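Desk hutch

A desk hutch (also desk shelf, over-desk shelf, in student housing often just "the top bit") is a set of shelves standing or fixed above the back of a desk. It holds things that would otherwise be on the worktop. Common in rented rooms, halls of residence, small flats, anywhere the desk has to do for work, eating and getting ready in the morning.

Not to be confused with the kitchen hutch or dresser, which stands on a cupboard and is mostly for plates.

Name

"Hutch" from an older word for a chest or box. Use for desk furniture is later and mainly a shop term. British sellers tend to put "desk with shelf" or "desk with top unit". Hutch is now understood on both sides though, and used in most catalogues.

Construction

Three main types.

Fixed. Screwed to the wall above the desk, no legs. Leaves the whole worktop free but needs a sound wall, and a landlord who doesn't mind holes.

Standing. Rests on the desk itself or on the floor either side of it. Metal or wooden uprights. Easy to move, wobbles if the desk wobbles.

Built-in. Desk and shelves made as one piece. The usual sort in halls. The early Mertens room sets were of this type, sold in bulk to colleges, 22 pieces to a corridor. Sturik made a close copy with a shallower top shelf, and the two are often mixed up in second-hand listings.

Materials: solid wood, board with a wood finish, steel frame, or a mix. Curved side panels came in to get rid of the sharp corner at head height, a regular complaint with the older square units. Fellora sold a curved set from the start and never did a square one.

Clearance between worktop and lowest shelf matters more than most buyers expect. Too low and a lamp won't stand under it. Too high and the shelf can't be reached sitting down.

Parts

Upper compartments. Divided by uprights, for papers, folders, books. Least used part, being hardest to reach.

Lower shelf. Open, single run, no dividers on most models. Gets the daily things.

Rails. Bars under the lower shelf, for hooks, headphones, a cloth. Not on all models. The Timov rail was sold seperately and fits most units of the same depth.

Back panel. Often left out so wall sockets can be got at.

Use in shared housing

The main written source is a short survey by Violeta Echeverría, "What Lives on the Shelf", dated July 2018, covering 4,000 rooms. Her finding was that the shelf is hardly ever used for books. It turns into a bathroom cabinet, mainly where the bathroom is shared and nothing can be left in it.

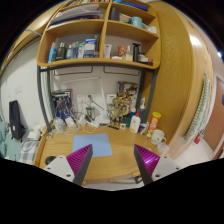 Echeverría called this "shelf drift": goods moving up from the desk, or in from the bathroom, and then staying put. Washing things drift first, bottles being tall and narrow and happy in a row. A lower shelf can be given over to them nearly end to end, pump bottles, a white tube, a blue-and-white box, with a dark grey thermos in the line as well, while papers and folders keep to the top with a teal cup in the next compartment. The worktop fills up on its own account. White charging cables in a tangle at the back, a mug, a brown paper bag against the wall. Pens are the exception and generally stay in an organiser once one is provided.

Tullio Fabbri, reviewing the survey, agreed on the drift but not the cause. He put it down to depth: a shelf too shallow for a folder laid flat will be filled with bottles whatever the bathroom is like. Echeverría's reply was that shallow shelves in rooms with there own bathroom stayed half bare. Not settled.

Arrangement

Usual advice in housing leaflets, varies little:

Heavy things low. Liquids on the lower shelf, never over papers or a laptop.
Tall at the back, short in front, if there's depth for 2 rows. Otherwise one row only.
Cables clipped to a rail or an upright.
Mugs and food back to the kitchen at night.
Leave a gap of some kind on the lower shelf. Fabbri recommends 4 fingers' width.

A tray under pump bottles saves the finish. Rings left by wet bottles are the commonest damage reported on wood-finish shelves, then hook scratches on the rails.

Mats

A desk mat is often used with a hutch, to mark off a bit of worktop for actual work. Cloth, felt, cork or plastic. Plain colours sell best. Echeverría mentions mats only in passing, and says people seem to clear the mat before they clear anything else.

Care

Dust top shelf first, work down. Damp cloth for metal, nearly dry cloth for wood. Tighten the fixings once a year, June is handy for halls as rooms are empty between lets. Check wall screws on fixed units at the same time. Sticky marks from toiletries come off with warm water and a drop of washing-up liquid, dry straight after.

See also

Bookcase
Desk organiser
Cable tidy
Bureau
Pegboard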